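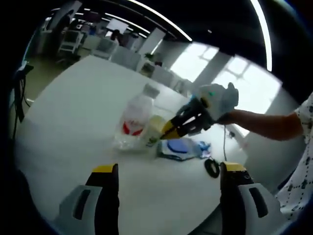
Sidero opens its doors, and I get to tell you about it

December 17, 2020
By Rakiya Odukoya, Sidero

I've written a fair number of press releases for Sidero, and most of them are about a contract or a new part number. This one is about an open day, so please forgive me if I sound a bit cheerful. We had visitors! Real ones, in small groups, walking around our second-floor workroom and picking up the tools we use every day to teach robots how to handle ordinary things.

For anyone who hasn't come across us before, Sidero is a small company that builds hand-held grippers and the software that goes with them. A person holds the gripper, opens and closes the two jaws and goes about a simple job, like lifting a bottle or moving a package. What the person does gets recorded, and the recordings are used to train robot arms to do the same sort of job. The program behind all this is called Pan, and it has been running since June.

We invited 40 guests and spread them over the day so the room never got crowded. They came from local schools, from two of our suppliers, and from Tastalance, the food packing company that has been our partner on Pan from the start. Tastalance has an obvious interest in this. Their lines deal with little bottles, pouches and tubs in shapes that change every season, and they'd like machines that can keep up without weeks of reprogramming.

The demonstration itself was as plain as we could make it. We have a long white table by the windows, and that's where we work, so that's where we put people. On it were the kinds of things we practice with: a clear water bottle with a white cap, a small cream-colored container, a flat package with a blue oval on it, a crumpled plastic bag. Guests took one of the grippers by its white and pale blue handle, closed the yellow-tipped jaws on something and tried to put it down where they meant to.

I loved watching this part. People come in expecting it to be like using kitchen tongs, and for the first minute it sort of is. Then they try the bag. Clear plastic is miserable to pick up with two fingertips (I've been at it for months and I still chase it across the table), and a full water bottle wants to swing on you if you grab it too near the cap. One teacher went back to the little container nine times until she could set it down without a click. She told me she was going to have her physics class do it with chopsticks!

We also ran a two-person exercise, with both people holding a gripper and working across the same table. One picks up, the other waits, then they trade. It's a newer part of Pan and we're still learning what to do with the recordings, but we wanted visitors to see something unfinished along with the polished stuff. Handing a thing over is second nature for people and a real headache for machines. You have to know when the other side has it, and you have to let go at the right moment. A couple of our guests from Tastalance got so into this that I had to call them twice for coffee.

By the end of the day we had saved 644 recordings made by visitors, all of them by people who agreed to it in writing when they signed in. Those will go into the next round of training. Some are clumsy, and we're keeping the clumsy ones too. A robot that has only ever seen perfect grasps doesn't know what to do when something starts to slip, and our regular team has gotten a little too good to show it.

The other half of the visit was next door, where we showed Floltik, the playback software we're announcing with this release. Floltik lines up a recording with the opening and closing of the jaws so you can scroll back and forth and see exactly when a grasp began. Guests could sit down and look through their own attempts a few minutes after making them. I thought it would be the dull stop on the tour. I was wrong about that, and we had to borrow chairs from the meeting area.

Floltik will go to our current Pan partners first. We'll be sending them setup notes directly, and anyone else who'd like to try it can write to the address at the bottom of this page. We don't have a price to share yet.

The questions I got most often were about jobs, and I'd like to answer that here as well. Tastalance told the group that the tasks they have in mind are the ones they struggle to fill, mainly sorting mixed items at the end of a line on the late shift. They also said that people from those lines will be the ones recording for Pan, on paid hours, and I think that's the right way to do it. Someone who has packed tubs for years knows things about tubs that I never will.

I also got asked whether children can use the grippers. Yes, with an adult nearby, and they're usually better at it than the adult.

We plan to hold another open day in June, with more time at the table and a longer session on the two-person work. Schools and community groups are welcome, and so are reporters, who can have a turn with the gripper like everybody else. If you want to come, drop me a line and tell me how many are in your group and whether anyone needs step-free access. The elevator is fine but it's tucked away at the back of the building and I'd like to meet you there.

Thank you to everyone who visited, to Tastalance for sending such good company, and to my colleagues, who tidied up for guests and then had to work in a tidy room for a whole day.

Media contact: Rakiya Odukoya, Sidero press desk
© 2020 Sidero. All rights reserved. Back to top

We use cookies to remember your settings and see which pages get read. Accept all | Manage cookies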